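Stulora handheld gripper set: review

The Stulora set is intended for organisations that gather examples of household tasks for a learning system. It comprises a pair of hand-held grippers, each with a printed marker cube, and a harness. Our review covered 200 recorded attempts.

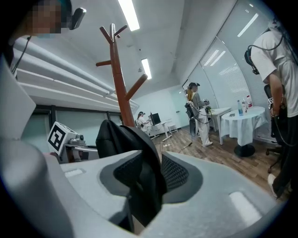

Performance in use

Garments and coat stands were among the harder tasks. Soft black cloth offers the jaws little to grip at the edges, and operators required around 20 attempts before their movements became consistent. The paired jaws suit this work well – one can hold while the other adjusts.

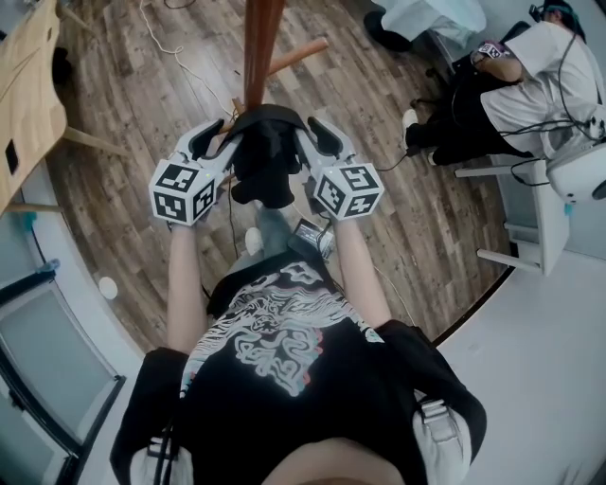 The harness is adequate for short sessions, although the cables need regular attention when operators work close together. Export to Pindex was reliable. The printed instructions are thin on calibration and should be revised.

Recommended for shared rooms, with a spare set of cables.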